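Sorting out the block trays

From the Brerkholm Toy Library newsletter, September

Over the summer we went through every building set on the shelves. It took longer than planned. The sets had been mixed together for at least two seasons, and several families had told us they were getting home with a box of green blocks and no sticks, or the other way around. All of it has now been sorted, checked and put back in order, and the sets can be borrowed again starting this month.

The collection came to 3,800 loose pieces. Of those, 429 were put aside for repair or recycling, mostly pieces with split ends or paint coming off in flakes. The rest went back into circulation. Hamdia Feyisa and Arnel Policarpio did most of the sorting over the summer, with Heike Lenz handling the repairs at home.

The sets that caused the most trouble were the Dirkden sets, the older ones with the reddish-brown sticks and dark green blocks. They have no printed parts list, and the original boxes are long gone. Yuxi Zeng wrote a new list for each one and taped it inside the lid. If your set came home without a list, ask at the desk and we will print you one.

What we changed

We used to keep everything in deep tubs. Small pieces sank to the bottom, and children emptied the whole tub onto the floor to find them. Building now happens in wide trays with a flat floor and sloping sides. The pieces stay in view, and the sides keep them from rolling off the table. We put out only a handful of pieces at first and add more when somebody asks for them.

For younger children, a few sticks and a couple of blocks is plenty. They can lay two sticks end to side to make a corner, set a block alongside a third, and move things around until they like the result. Older children usually want the full set right away, and that is fine too, as long as it all goes back in the same box.

The tray needs to stay put. A clamp on the rim will hold it to a tabletop, and painter's tape on the table is a good way to mark where it goes, so that it ends up in the same spot each time. Use the blue kind if you can, and press it down at the corners. It comes up cleanly at the end of the day if you pull it slowly.

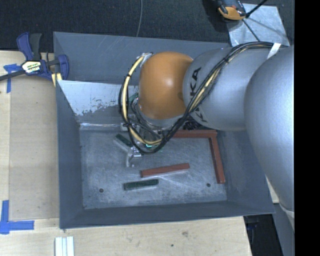
Borrowing a building set

Sets go out for 3 weeks. You can renew once at the desk or by phone, unless another family is waiting. Each household may have one building set and up to 5 other items at a time.

Please check the pieces against the list when you get home. If something is missing on the first day, call us and we will make a note of it, and you will not be charged. Missing pieces reported when the set comes back are charged at the usual rate.

Returning a set

Put the sticks in first, lying flat and all in the same direction, then the blocks on top. The lid will not close if the sticks are crossed. Wipe the pieces with a barely damp cloth if they need it. Do not soak them or put them in the dishwasher. We lost most of one Avine set that way last winter.

If a piece is broken, put it in the box anyway. Heike can usually glue a split stick, and a broken block can sometimes be sanded down and used as a smaller one.

Pieces found at home

We are still short of green blocks for two of the Dirkden sets. If you borrowed one in the past couple of years, please look under the couch and at the bottom of the toy box. There is a return bin by the front door on the Gentile Street side, and you can drop pieces in at any time without a note or a name.

Sorting help

Zhuoran Xia is setting up a short sorting session once a month, starting at 4 p.m. and finishing by 5:30. The next job is the marble runs. Children are welcome if they can sit at a table with an adult. Sign up on the sheet at the desk, or tell Zhuoran when you come in.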